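Tendemlow招聘：Drikik双臂工作站看护技师（一名，长期，九月到岗）

工作地点：Toft 43号，底层
工作时间：每周38小时，早晚可以在一定范围内自己挪
汇报对象：Sille Hjaltested
截止：招到合适的人为止，不过我们希望新同事九月能坐到这张工作台旁边来

先跟各位打个招呼。我是Sille，在Tendemlow管设备这一摊。这则招聘写得有点长，同事看过初稿以后劝我砍掉一半，我砍了几段，后来又加回去一些，因为每次招人，面试的时候大家问的都是这些细节，与其到时候一遍一遍地讲，还不如早点写在这里，您泡杯茶慢慢看，看完觉得不合适也省得跑一趟。

我们要找的，是一位愿意长期照看一套设备的人。这套设备我们叫它Drikik，是一个桌面上的双臂工作站，左右各一条机械臂，面对面伸到同一块台面上方，练的是摆餐具、挪盘子、往小架子上放东西这一类家务活。它每天要开好几个钟头，由操作员带着做动作，动作录下来以后交给楼上做Tilleo的同事使用。操作员有操作员的事，楼上有楼上的事，而这台设备本身的事，比如今天零位准不准，哪根线又磨着了，夹爪的手指该不该换，台面擦没擦，就得有一个专门的人来管。以前这个人是Hanne Sveinbjörnsson，她管了很久，管得极好，现在她要转去做新工作站的结构设计，人还在楼里，走几步就能找到，只是不能再天天守着Drikik了。

所以这个岗位是接班。接班的好处是有人带，前六周Hanne每天上午都会陪您一起开机；坏处嘛，也得说清楚，就是设备身上有不少她的脾气和习惯，有些写在本子里，有些只在她脑子里，您得有耐心一点一点问出来。她很乐意讲，讲起来也很长，跟我差不多。

关于这套设备

Drikik的底子很朴素。中间是一块白色的长方形台面，两边夹着浅色的木侧板，外面一圈黑色金属框架，直接放在灰色地面上。台面比一般的办公桌要矮，第一次来的人总想找把椅子坐下，其实多数活儿是蹲着或者跪着干的，我们备了护膝垫，厚的薄的都有，您用哪种都行，用坏了再买。

两条臂都是黑色的，电机外壳挺大，关节处有方有圆，左臂末端装着带尖手指的夹爪。臂本身是买来的成品，夹爪的手指是我们自己画图自己打印的，改过很多版，现在用的这一版在夹薄盘边的时候表现最好，可是指尖磨得也最快。左边那条臂已经累计跑了大约1547小时，右边的年轻一些，中途换过一次整条上臂。两条臂的脾气不一样，左边的腕关节在刚开机的时候偏涩，要空跑几圈才顺；右边的顺是顺，线却走得别扭，转到某个角度会绷起来，我们调整过好几次走线，到现在也还没有一个让所有人都满意的办法。您要是在这方面有心得，光凭这一条我们就想认识您。

台面上日常用的道具，主要是各色的圆盘子，还有一个木面黑腿的小架子。盘子颜色挑得五花八门，是楼上的要求，深的浅的都要有，方便他们后面处理。盘子也归这个岗位管：哪只有了缺口，哪只的边磨花了，哪只该洗，哪只暂时收起来，都由您说了算。架子归您管的部分是它的腿和紧固件，木板那一面也请常摸一摸，起了毛刺就用细砂纸带一下。

每天大致怎么过

早上八点多到就可以。操作员一般九点半才坐下来，中间这一个多钟头是设备的时间，也是我个人觉得一天里最舒服的时候，楼里很安静，灯还没有全开。

到了以后先别急着通电。先绕着工作站走一圈，看看地上的线有没有被人踢过，插头有没有松，臂周围的地面有没有堆上别人临时放的东西。我们这间屋子不宽敞，设备旁边总有别的家什，收纳箱啊，推车啊，吸尘的机器啊，下班时推到一边，第二天常常又跑回来了。凡是臂够得到的范围里都得清干净，这个没有商量，哪怕那是总监的箱子，您也尽管搬，搬完贴个条子告诉人家搬去哪儿了就好。

接下来用手轻轻推一推两边的木侧板，再推一推框架的角。木头随着季节会有一点点动，框架的斜撑螺丝又是拧在金属上的，两样东西胀缩的步调不一样，时间久了就会有松动的感觉，手比扳手更早知道。觉得不对，再拿扭力扳手一颗一颗过。过螺丝的顺序写在检查表上，从左后角开始，走对角，请照着来，别凭感觉跳着拧，我们有过一次因为顺序乱了把框架拧歪的经历，台面跟着斜了，左右两条臂对同一个点的高度读数对不上，三个人查了两天，先怀疑标定，再怀疑编码器，最后是Hanne躺在地上拿塞尺一量，才发现是框架。那两天她带了一大盒肉桂卷来，所以大家对那件事的回忆还不算太坏。

然后是擦台面。台面有点反光，油手印和指尖磨下来的粉末都会让它变得一块亮一块暗，操作员看着不舒服，楼上拿到的画面也会受影响。用无绒布蘸一点点清水，从远端往自己这边擦，擦到边上把布翻个面。不要用酒精，台面表层吃不消，我们试过一个角，那个角现在还是乌的。

擦完通电。先左后右，听声音。听声音这件事很难写成文字，我只能说，好的时候是一声轻轻的“嗒”，然后很短的一阵低鸣；不好的时候低鸣会拖长，或者带一点抖。Hanne录了一组正常的和不正常的声音，放在共享盘里，您可以戴着耳机反复听，很多人听了一个礼拜就分得出来了。指示灯也要看，不过灯亮了只说明通了电、认到了，说明不了关节是不是健康，别看到灯就放心去倒咖啡。

通电以后回零位，再让两条臂各自空跑一套热身动作，左边多跑两遍，照顾它那个腕关节。热身的时候请站在急停按钮旁边，手不用放在按钮上，可是要够得着。热身结束，拿校准块在台面的几个固定点上各碰一下，把读数抄到本子上。对，是抄，用笔抄。电子记录系统里当然也会自动存一份，可是手抄一遍，人会对数字产生感觉，哪天某个点悄悄偏了一点，系统还没到报警的门槛，您的手已经会停一下。这个做法楼上的年轻同事笑过我们，后来他们自己的工作站也开始用本子了。

操作员坐下来以后，您就可以稍微喘口气了。白天多数时间您在旁边的工作台上做修理、打印手指、整理备件，耳朵留一半给Drikik。操作员会叫您，有时候是夹爪夹不紧，有时候是某个关节发热，有时候只是觉得“今天怪怪的”。最后这种说法请一定认真对待。操作员Ásdís Brøndum的手特别灵，她说怪，十次里总有好几次是真有毛病，而且往往是很早期的毛病，那时候修起来最便宜。

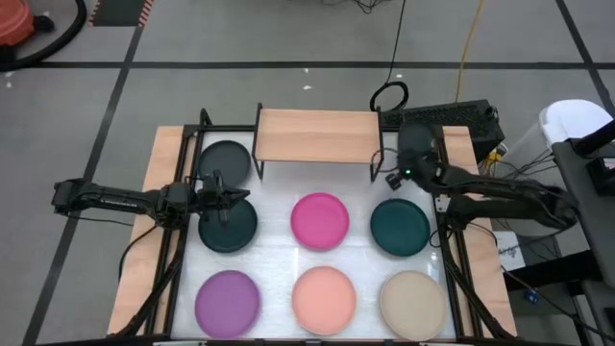 换班间隙是做小保养的时间，一般一次十几分钟，够换一副指尖，或者把某一段线重新扎一下。换指尖的时候先在软件里把那条臂切到维护模式，等它自己停稳，再动手。手指的两颗固定螺丝很小，掉在地上极难找，请在下面垫一块布，或者像Auður Hjaltadóttir那样，用一个旧的烤盘接着，她那只烤盘在工具柜第二层，请放心借，用完放回去就好。新指尖装上去以后要重新走一遍夹持测试，先夹校准块，再夹盘边，盘子请挑一只浅色的，指尖在上面打滑留下的痕迹看得最清楚。

线缆值得多说几句，它占了我们修理工作的一大半。臂在动，线就在动，动得多了总有一处会先累。我们现在的办法是在每个关节前后各留一个松弛的弯，弯的大小有样板可比，样板就是一截弯好的塑料管，挂在墙上。扎带用可以反复开合的那种，千万不要用一次性的尼龙扎带勒死，勒死的地方就是将来断的地方。每隔一段时间把臂慢慢摆到几个极限姿势，看线有没有擦到外壳，有没有绷直，有没有垂得太低，会不会被夹爪自己勾住。最后这一种情况听上去滑稽，可是真的发生过，左臂勾着自己的线往回收，越收越紧，好在Ásdís反应快。那根线的残骸我们没有扔，面试的时候可以给您看。

收工的时候顺序反过来。先把两条臂送回停放姿势，停放姿势选的是让各个关节受力最小的位置，请不要图快随便停在半空就断电。断电以后腕关节会往下沉一点，属于正常，沉得比平时多就记一笔。盘子收起来擦一擦，架子归位，本子写好，签上名字的缩写，把第二天上午需要留意的事用铅笔写在页脚。页脚这一行是我每天早上来了以后第一眼看的东西，看见有字就高兴，看见空着也高兴，两种高兴不太一样。

大一点的保养和修理

每个月有一次大保养，把外壳打开，看看里面的接头和固定胶，清灰，检查减速机有没有渗油，把所有打印件翻过来看有没有裂纹。打印件的裂纹常常长在看不见的那一面，我们会用一点点彩色墨水抹上去再擦掉，有裂纹的地方会留下一条细线，很好认。大保养占一整个工作日，那天操作员不排班，您可以放自己喜欢的音乐，Hanne喜欢放手风琴，您不必继承这个。

大保养之外就是各种想不到的修理。为了让您心里有数，我从本子里挑几件说说。维修本到现在一共记了906条，从第一页到最新的一页，字迹换过几种，墨水也换过几种，其中很多条只有一句话，比如“右臂肘部螺丝补胶”，也有写满两页纸的。

有一条写的是左臂夹爪突然张不到底。当时大家都猜是电机，备用电机都拆封了，后来发现是一小片指尖的碎屑掉进了导轨，用牙签一挑就出来了。那以后检查表里多了一项，换指尖之前先吹一下导轨。牙签我们也一直备着。

有一条写的是右臂每到下午就报通信超时，上午从来不报。这件事拖了很久，换过线，换过接头，换过电脑，Hanne甚至把下午的每一次报警跟窗外的天气对照着画了张表。最后查到是隔壁房间的一台设备下午才开，两边共用一路电源，它一启动电压就往下掉一截。分开供电以后就好了。那张天气表画得非常漂亮，现在还贴在工具柜的门里面。

还有一条是关于小架子的。操作员反映架子放上盘子以后会慢慢往一边挪，每做几遍动作就得重新摆正。看了半天，是一条腿的底下磨掉了垫片，金属直接站在光滑的台面上。补了垫片以后不挪了，可是新垫片比旧的高，架子整体高了一点点，楼上那边又说前后数据对不齐，于是四条腿的垫片全部拆下来重新选厚度，重新量，重新登记。一块小小的垫片，前前后后牵出来半个星期的活儿。我讲这个是想让您知道，在Drikik身上动任何一处，都请先想一想会连着动到谁，然后写下来，告诉他们。这件事我自己也常常忘，忘了就得去楼上赔礼道歉，带点心去效果比较好。

以后的打算也可以跟您透露一些。我们想给右臂换一种走线的办法，从外侧绕改成贴着连杆走，图纸Hanne画了一半；想把框架角上的斜撑换一批，现在这批孔位有点旷；还想给工作站做一块快拆的台面，脏了坏了能整块换下来。这几件事都会落到新同事的手里，怎么做，先做哪一件，您来了我们一起商量，您有更好的主意我们就照您的来。

什么样的人会喜欢这份工作

我想了很久怎么写这一段，因为我们现在这几个人的来路差别实在太大。Hanne以前修管风琴，Auður在船上管过冷冻机，Ásdís学的是陶艺，我自己是从医院的设备科出来的。所以学历我们不设门槛，专业也不设门槛。我们看重的是您有没有亲手长期照看过一样会动、会坏、会闹脾气的东西，什么都行，缝纫机、咖啡机、老摩托、印刷机、温室的卷帘电机都算，您能讲讲它坏在哪儿，您怎么找到的，中间猜错过几次，我们就能聊得很投机。

具体一点，下面这些事情，最好您已经会做，或者学过一点、做起来不怵：用万用表查通断，压接头，焊细线，看得懂简单的接线图，用扭力扳手，用卡尺和塞尺，会在命令行里敲几条命令看日志。三维打印和简单的三维建模，会的话很好，不会的话我们教，打印机有两台，一台听话，一台不太听话。机器人方面的经验不是必须的，有当然欢迎，可是也请做好准备，您从前那套流程跟我们的多半不一样，头几周先照我们的走一遍，走完了再提意见，我们很爱听意见。

语言上，日常工作用中文和英文都可以，维修本目前是混着写的，只要字迹别人认得出来。您要是会说丹麦语或者冰岛语，午饭时间会多听懂一些笑话，仅此而已。

身体方面也要坦白说。这份活儿有不少时间要蹲、要跪、要侧躺着往框架下面伸手，偶尔需要两个人一起抬东西。您如果膝盖或者腰不太方便，请不要因为这个就不投，来信告诉我们，我们可以把工作站垫高，也可以把一部分活儿跟Auður换着做，她跟我们说过很乐意。色觉方面，线的颜色我们都另外套了号码管，分辨颜色有困难的同事也能干，我们以前就有过这样一位，干得非常细。

性格上，我们不挑外向内向。不过有一条我很在意：坏了东西要说。在Drikik旁边工作，早晚会弄坏点什么，我弄坏过一只夹爪，Hanne弄坏过一根主线，连写检查表的Sigrún Kárason都一屁股坐断过一块木侧板。大家都是当场喊一声，然后一块儿收拾。要是您来自一个弄坏东西得挨骂的地方，头几个月可能需要适应，我们等您适应。

安全

臂看起来不大，可是夹到手一样很疼，所以有几条规矩请所有人都遵守，新来的老来的都一样。臂通着电并且没有切到维护模式的时候，手不进台面上方。两个人同时在工作站旁边，动手之前要出声说一句，对方应了再动。长头发扎起来，围巾、挂绳、长耳环摘掉。急停按下去以后，由按的那个人来复位，别人不替他复。独自一个人在楼里的时候可以擦台面，可以整理备件，不可以让臂动起来。入职第一天Sigrún会带您把这些全部走一遍，走完还要您反过来给她讲一遍，她会假装什么都不懂，问一些很刁钻的问题，您别紧张，她对谁都这样。

我们能给什么

工资按经验面谈，在同类的技师岗位里不算最高，可也绝不寒酸，第一次面谈的时候我就会把数字告诉您，不会拖到最后。每周38小时，加班很少，真加了可以换成休息，请务必换掉，不要攒着，攒到年底大家一块儿休，设备就没有人看了。年假按当地规定再多给一周。每年有一笔学习用的钱，您可以去上课，可以买书，可以买一件自己一直想要的测量工具，Auður去年买了一台显微镜，现在全楼的人都在用。

工具方面您有自己的一套，柜子、抽屉、标签都归您安排。Hanne会把她的柜子整理好交出来，可您完全可以推倒重来，她说了她不会难过，我们觉得她会难过一小会儿。

午饭在二楼一起吃，自愿。厨房里的汤每天都有，面包是从街角那家店买的。您要是吃素或者有什么不能吃的，提前说一声就行。

试用期三个月。第一个月主要跟着Hanne，开机、热身、校准、换指尖、扎线，每样先看，再一起做，再您做她看。第二个月开始单独开机，下午和大保养仍然有人陪。第三个月由您主持一次大保养，我们给您打下手，递扳手，倒咖啡。三个月到了，我们坐下来谈一次，您给我们提意见，我们也给您提意见，谈完大多数时候就转正了。

哪些事不归这个岗位

写在这里，免得您来了以后被人抓差。Tilleo的软件不归您管，软件报错您只要把屏幕上的字原样记下来转给楼上就好，不需要替他们猜。操作员的排班不归您管，有人病了要调班，找我。屋里其他几台设备也不归您管，当然大家忙不过来的时候会互相搭把手，可是如果连着几个星期都在帮别人，Drikik这边的本子空着，请您一定来跟我说，那说明是我安排得不好。参观的客人也不归您接待，他们有时会站在旁边看，问东问西，您愿意聊就聊，不愿意聊就指一指我的门。

怎么应聘

写一封信给我们，一两页就够，格式随意，手写拍照也可以，邮箱在本页最下面“联系我们”那一栏，标题里请写上“Drikik看护”，这样会直接到我这里。简历附上也好，不附也行，我们更想读到的是您照看过的那样东西：它是什么，您跟它相处了多久，最难的一次毛病是怎么回事。没修好的也可以写，没修好的故事往往更长更好看。

请不要花时间写对我们公司的看法，也不用附推荐信，到后面真需要的时候再向您要。照片、年龄、婚育情况一概不用写，写了我们也会划掉再传给同事。

信收到以后，我会在一个星期之内回，不管合不合适都回，要是过了一个星期还没有消息，多半是我的邮箱出了毛病，请再发一次或者打电话到前台找我，别不好意思。

觉得合适的话，我们先通一次电话，半个来小时，我和Hanne两个人跟您聊。然后请您来Toft待一个上午，早上八点开始，从绕着工作站走一圈开始，跟着Hanne完整地开一次机，之后我们会给您一样小东西修，是真坏了的，通常是一只旧夹爪，工具随便用，问题随便问，修没修好不要紧，我们想看您怎么找，怎么问，怎么记。中间有茶。这个上午我们照付工钱，外地来的路费也由我们出，留着票据就行。午饭请留下来一起吃，吃完如果您还想去楼上看看数据拿去做什么用了，Ásdís会带您上去。

来的那天请穿蹲得下去的裤子和不怕弄脏的衣服，鞋子要包脚趾。需要什么便利，比如想带翻译，想有人去车站接，轮椅要走侧门，都请提前讲。Toft的正门有几级台阶，侧门在院子里，没有台阶，按铃以后等一会儿，听铃的人有时在最里面那间屋子，走过来要一点时间。

如果您自己不打算换工作，可是看到这里想起了某个人，那种谁家的东西坏了都会去找他的人，麻烦把这一页转给他。

另外，兼职的朋友也有来问的。这个岗位我们还是希望一个人全职来做，两个人分，本子上容易断。不过要是有两位本来就搭档惯了、想一起来分这38小时的，请写信来说说你们打算怎么分、交接怎么做，我们愿意听一听，Sigrún对这种方案特别感兴趣，她已经在想检查表要怎么改了。

还有什么想先打听的，上午九点半以后打来比较容易找到我，再早的话我多半蹲在工作站旁边，手上有东西，接不了。

Sille Hjaltested
设备组，Tendemlow
Toft 43号底层，进院子左手第二个门铃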